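Subject: Re: [kaltbridge-allotments] Hosepipes, the pump and April
From: Annunziata Greco

Hello all,

Sorry for the slow reply, I've been up at my sister's in Harnmont and only got back to a full inbox and a greenhouse that smelled like soup.
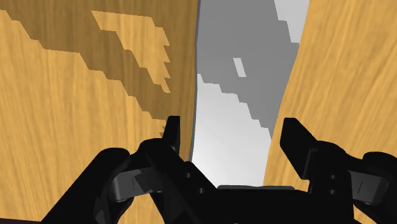

Anyway, the pump. Ermanno wrote:

> The quote from Trustura came in at 1,525 for the new pump and
> fitting. That works out at 25 each if all 61 of us chip in, but I
> make it 60 paying plots now that the corner one has been given up,
> so a bit more. Can people say yes or no before the end of April?
> Also could whoever has the long green hose please bring it back.
> Ermanno Villa, plot 14

It's a yes from me. I know it's a lot in one go, but I carried cans from the bottom tap all last summer and my shoulder still clicks when I reach for the top shelf. If anyone would find it easier to pay in two halves I'm sure that could be sorted out quietly with Ermanno, he's very good about that sort of thing.

One question though: does the price include taking the old pump away? When we had the gate done they left the old one lying in the nettles for the best part of a year, and I'm the one who fell over it!

I don't have the green hose. I do have a yellow one that isn't mine (brass end, bit of tape near the middle) and it's hanging on the back of my shed door if you recognise it. Help yourself, the shed's only on the latch.

Beans, for those who asked. I'm growing Sala again, the flat ones, because they cropped until the first frost and even my husband ate them. I sow mine in pots indoors and don't plant out until the nights have properly warmed up, whatever it says on the packet. I've got far too many seeds as usual, so shout if you want some and I'll leave an envelope in the hut with your plot number on it.

And does anyone know what's eating the broad beans down the far end? Neat little notches all round the leaves, like somebody's been at them with a hole punch. Mine seem to be growing through it but the plot next door looks very sorry for itself.

Right, kettle's on. See some of you up there once this rain gives over.

Annunziata
plot 9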